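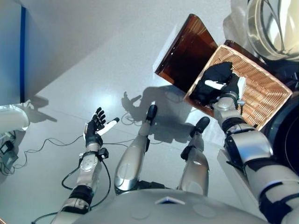

可赎回债的利差到底该看哪一个

12/13/23　分类：固定收益笔记

上次写利差分解时留了一个尾巴，可赎回债没有展开。最近重新整理手上的估值代码，拿 Hement 的一只可赎回公司债做了一遍，把过程记下来。持仓面额 2000 万，不大，但条款比较典型：固定票息，前几年不可赎回，之后每个付息日发行人有权按面值赎回，需提前通知。

先说口径。行情终端上给的利差通常是到期口径的 Z 利差，即在即期曲线上整体加一个常数，使按到期现金流折现的结果等于市场全价。这只债算出来是 161 个基点。同评级、同期限的不可赎回债比它窄不少，所以第一眼看上去便宜。

这个比较不成立。持有人卖出了一个看涨期权，期权的价值体现在更低的价格里，也就体现在更高的利差里。要和普通债比较，得先把这部分剔除，剩下的才是期权调整利差（OAS）。关系式很简单：

Z 利差 = OAS + 期权成本

在我的设定下，期权成本是 23 个基点，OAS 为 138 个基点。与可比债的差距还在，但小了很多，再扣掉流动性补偿，基本没有可做的空间。

一、曲线

即期曲线用的是国债附息券反推，三次样条，节点放在流动性较好的期限上。节点过密会在远端产生锯齿状的远期利率，短债看不出来，可赎回债会很明显，原因是赎回决策依赖的正是未来某个时点上的远期结构。我试过多放几个节点，拟合误差变小了，期权成本却随着估值日跳动，后来还是退回稀疏节点加平滑惩罚。

另外一个容易忽略的地方是基准的选择。用国债曲线还是互换曲线，算出来的 OAS 水平不同，这个大家都知道；但波动率是从互换期权市场取的，如果折现曲线用国债，两者之间就存在一个基差，严格说应当单独建模。我没有建，处理办法是把基差当成确定性的期限函数叠加上去。基差波动大的时期，这个近似会出问题。

二、模型与波动率

短期利率用单因子均值回复模型，漂移项按曲线校准，均值回复速度取常数。波动率校准到一组共终端的互换期权，到期日与赎回日对齐。只用一个平值波动率代替整个曲面的做法很常见，不过这只债的票息偏离当前远期利率较远，平值点并不是决定赎回的那个点。

均值回复速度是这里最不可靠的参数。它决定了不同赎回日之间利率的相关程度，从而决定百慕大式期权比单次行权的欧式期权贵多少。速度越高，远近两端利率的相关性越低，等待的价值越大。市场上没有直接对应这只债的报价，只能给一个区间，然后看结果对它的敏感度。
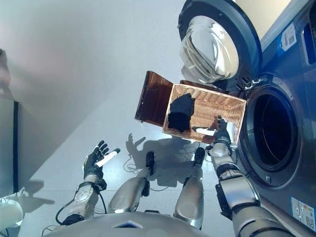 滚筒洗衣机，舱门开着

三、格子还是模拟

单因子模型用三叉树就够了，从到期日往回推，在每个赎回日比较继续持有的价值和赎回价，取小者。速度快，结果稳定。我仍然另外跑了一遍模拟，理由是以后想换成两因子模型，先在单因子下确认两套代码一致。

模拟用 2000 条路径，加对偶变量，继续持有价值由最小二乘回归给出，基函数取到二次。路径数偏少，这一点在下面的偏差里会看到。需要分清两种误差：

回归得到的行权策略只是近似最优。站在发行人一侧，策略次优意味着期权价值被低估，债券价格被高估，给定市场价反推出来的 OAS 偏高。

如果估计策略和估值用的是同一组路径，回归会利用到样本内信息，偏差方向相反。路径少的时候，这一项不能忽略。

两者会部分抵消，于是结果看起来与三叉树相当接近，但接近的原因不对。稳妥的做法是先用一组路径估计策略，再用另一组独立路径估值。分开之后，模拟给出的 OAS 略高于三叉树，方向与第一种误差一致，这才算对上。

反推 OAS 时，随机数种子必须固定。求根过程中每一步都重新抽样的话，目标函数不再连续，割线法会来回跳。这个错误我在旧代码里留了很久，当时的表现是偶尔不收敛，我以为是容差设得太紧。

四、赎回行为

上面假设发行人按最优规则赎回，即赎回价低于继续存续的价值就行权。现实中有再融资费用，有通知期，也有财务部门自己的节奏。处理办法通常是在赎回价之上加一个触发幅度，继续存续的价值超出这个幅度才赎回。

触发幅度加大，期权成本下降，OAS 上升。也就是说，对发行人行为的看法会直接变成对“便宜”的看法。Toralano 的早期可赎回债就是例子：利率已经低于票息很多，债券却多存续了几个付息期，按最优行权定价的人低估了它。反过来，拿一个发行人的历史去套另一个发行人，也没有多少依据。

我在 Hement 这只债上没有加触发幅度，只计入通知期。通知期使行权决策早于实际赎回日，树上的比较节点要往前移，赎回价要折回到通知日，期间应计利息也要一并处理。Nurkus 平台的默认设置忽略通知期，两边对数时的差异主要来自这里，其次才是日历。 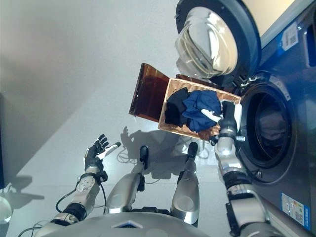
洗衣机旁的编织篮，装着深色衣物

五、久期与凸性

用 OAS 不变、曲线平移的方法重新估值，得到有效久期。它明显短于按到期日算的修正久期，而且随利率变化：利率下行时向首个赎回日收缩，利率上行时向到期日延长。利率下行、接近赎回区的一段，凸性为负。

对冲上的含义是，按到期久期卖出国债期货会对冲过度，利率下行时亏损最明显，因为债券价格被赎回价压住，期货空头的亏损却没有上限。持仓规模小的时候，这个误差混在噪声里，拆开看才知道。

平移幅度也要注意。幅度太小，树节点相对赎回边界的位置会造成数值噪声，凸性尤其敏感；幅度太大，量到的是一段区间内的平均值。我的做法是取几个幅度各算一遍，看凸性在哪一段稳定下来。

仅有平移不够，最好再算关键期限久期。可赎回债的敏感度会同时出现在首个赎回日附近和到期日附近，用一个期限的期货去对冲，等于默认曲线只会平行移动。

六、对数

最后拿 Kárason 的估值库做了一次交叉检查。曲线和波动率输入统一之后，Z 利差完全一致，OAS 的差异集中在两处：应计天数惯例，以及赎回日落在节假日时顺延还是提前。后一项改掉以后，剩余差异已经小于买卖价差，没有继续追。

几个还没处理的问题：

波动率校准没有考虑偏斜。对票息偏离远期利率较远的债，影响可能比均值回复速度还大。

信用利差与利率之间假设独立。发行人的再融资成本取决于两者之和，利差收窄同样会触发赎回，当前模型里 OAS 是常数，这条渠道完全没有。低评级债不宜这样处理。

流动性补偿仍然是拍出来的。九月份那批成交太稀疏，买卖价差的时间序列断了好几段，插值之后再做回归意义不大。

下一篇先做利差随机的版本，树会变成二维，大概要用前面那套模拟代码。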